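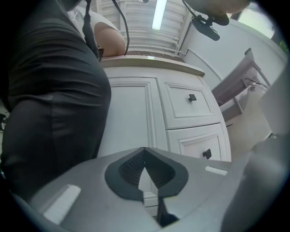

A hand-held gripper in use beside a kitchen cabinet with two drawers.

Hand-held gripper work at Clukness

Clukness is a home-services and robotics company that employs household workers to record everyday tasks with hand-held grippers. The recordings are used to train the control software for Flollo, the company's kitchen robot. The work is done in furnished kitchens with ordinary counters, cabinets and drawers.

History

Clukness was started by Elaheh Ebrahimi and Keyvan Mohammadi as a cleaning and meal preparation service. It bought the software firm Dristico in May, and the first gripper shifts began later that year. Workers from the cleaning side were offered the new job first. By December 27, 2019, the company had 26 trained operators, most of them former kitchen and cleaning staff.

Work process

An operator holds the gripper by its handle and carries out a task with its fingers in place of the hand. Common tasks include opening drawers, moving dishes and wiping counters. A camera on the tool records each attempt. Task lists are written by a shift lead, who also decides when a kitchen is rearranged. Failed attempts are kept but labeled separately.

Each operator had a target of 2000 accepted recordings per contract period. Recordings were reviewed at the Salehi office, where reviewers could reject a clip for poor grip, a blocked view or a wrong label.

Effects on staff

The change from cleaning to recording altered both the pace and the content of the job. Operators lift less and travel between fewer addresses, but they repeat the same motion many times in a shift. Wrist and shoulder strain became the most common complaint. In response, the company limited continuous gripper use and added a 10-minute break after each session.

Pay was another point of dispute. Under the first contract, rejected clips did not count toward the target, even when the fault was in the equipment. Mahsa Sharifi, an operator and staff representative, argued for hourly pay, and the contract was revised to include a fixed hourly base.

Some workers objected to training a machine meant for tasks they had once been paid to do. Ebrahimi stated that cleaning contracts would continue, though hiring for that side of the company had slowed. Three operators later moved into review jobs at Salehi.

See also
Flollo
Dristico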